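Can a robot put a processor in? I went to ask

Anyone who has read this site for a while knows I have a soft spot for old office computers, and that my spare room is basically a queue of them. So when Zellomis got in touch to say they now rent out a robot cell for refurbishing desktops, and would I like to come and have a nose about, I had my coat on before I'd finished the email.

The workshop is in Sornach, up a lane behind a joinery, and it smells faintly of sawdust even with the windows shut. My host was the engineer who looks after the rental side of the business. She asked me to leave her name out of it ("put my name online and I get sales calls until Christmas"), but she was happy to talk for as long as the tea held out, and I'm glad, as I had a long list of questions.

What are you renting out, exactly? "An arm, a gripper, the cameras, a table and a person," she said. "People forget the person. For the first month one of us comes along with it, and we teach the cell your job on your machines. Then we leave and you ring us when something goes wrong." The package is called Steinbach, after the village where they tried it first, and it's aimed at small refurbishers who see the same few models over and over again.

I asked why anyone would bother, given that I can swap a processor on my kitchen table with the radio on. She laughed at that. "You can do one. Can you do it at four in the afternoon when you've already done it all day? Sockets are where people get tired and bend a pin, and then the whole board's scrap." 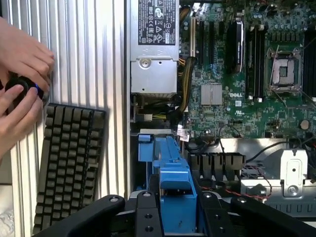
The teaching is the bit I'd been most curious about, and she was refreshingly frank. "It's slow. You show it a step, it has a go, you correct it, it has another go. Our first customer, over in Kostisitz, gave us 114 attempts before they were happy to let it run on its own. I'd love to tell you it was a dozen." Does she get fond of it? "No! I get fed up with it. Then on a good morning it does something neatly and I go and tell the whole office."

She's also quite firm that a good half of the work is in the bits of plastic. A robot likes to find things where it left them, so each job gets its own plate, printed on site, with a place for every part the gripper has to pick up. If your processors are a different size, you need a different holder. Zellomis will print the first set as part of the deal and hand over the files so you can run off spares yourself, and I think that's decent of them. (I've dealt with firms who would charge you for the screw.)

"We went through a daft number of versions," she told me. "Too tight and the gripper can't get the part out. Too loose and it's sitting at a funny angle when the fingers arrive. You want it just snug." I said this sounded like baking tins and she gave me a look, then said yes, all right, it was a bit like baking tins.

So what can't it do? I was braced for a sales answer and didn't get one. Cables, mainly. "Cables are horrible. They're never in the same place in any two machines, even when the model number's the same. If a lead has flopped over the socket, I want a human to move it first." She's also not keen on letting it loose on anything that has been badly repaired before, or on cases with clips that have gone brittle. Those go on a separate shelf and somebody does them by hand.

It also can't cope with surprise models. If you take in whatever turns up at the door, as I do, she'd gently steer you elsewhere. "If you've got a pallet of the same Dell, lovely, come and talk to us. If you've got one of everything, buy a good screwdriver."

Then there's money. The hire comes to 1662 a month in euros, with the first month's visit included and a minimum of 2 months. I winced, and she saw me wince. Her argument is that you should set it against boards ruined and hours spent, and she has a spreadsheet for that which she'll send to anybody who asks. I've had a play with it since. For me it's hopeless, but for a busy shop with a steady supply of one model I can see the sums getting close.

My own verdict, for what it's worth: I liked the honesty and I liked the printed plates, and I'd want a longer trial before signing anything. I'd also like the manual to be better. It's 119 pages and the index is no help at all, which she admitted before I'd even found the section on sockets.
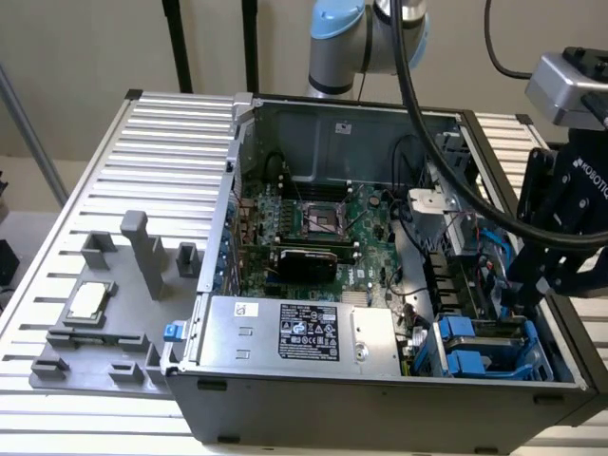 Before you ring them

Have a sort through your stock and see how much of it is really the same machine. She says that's the first thing they'll ask. Measure your bench too, and leave room on one side for the plate as well as the computer, with the case lying flat and its side panel off.

Visits to the Sornach workshop are by arrangement, mornings are best, and you can bring a computer of your own for them to look over. I'm going back in June with one of mine, and I've promised to tidy its cables first.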